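Guides > Playback > Lelent Box > Section 6

Watching a series in the right order

26 November 2019, by the Lelent help desk
2 min read

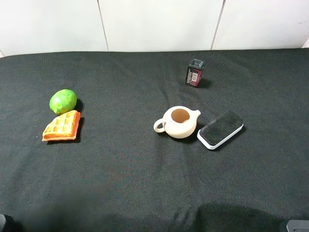 Fig. 6: Black cloth over a tabletop, pale wall behind.

Space operas are seldom made in the order they happen. Grestov, for one, has a prequel film, a second series that ignores it and a Christmas special best approached after dinner. The Lelent Box can put all this straight, within reason.

1. Press Menu and choose Library, then Series.

2. Highlight the title and hold OK until the Order panel opens.

3. Pick Broadcast, Story or Custom. Story follows the dates given on screen, including the ones the writers later regretted.

4. If you pick Custom, move episodes with the up and down keys. Press OK to drop each one in place.

5. Press Save. Pressing Back at this point discards everything without asking.

Note: A single list holds up to 760 episodes. Bralow fans should make 2 lists and join them under Library, Linked.

Note: Films count as one episode, however long they feel.

CAUTION: Do not use Story order on anything with time travel. The box will try its best – it has been known to try for 138 minutes – and you will need to hold the power key to get your evening back.

6. To hide spoilers, go to Order, Extras and switch on Plain Titles. Episode names become numbers and the cast list vanishes, along with any guest star who was supposed to be dead.

Plain Titles does not cover trailers. Turn those off separately under Playback, Between Episodes.

If Mateos appears twice in your library, one copy is the remake. Check the year before you delete either.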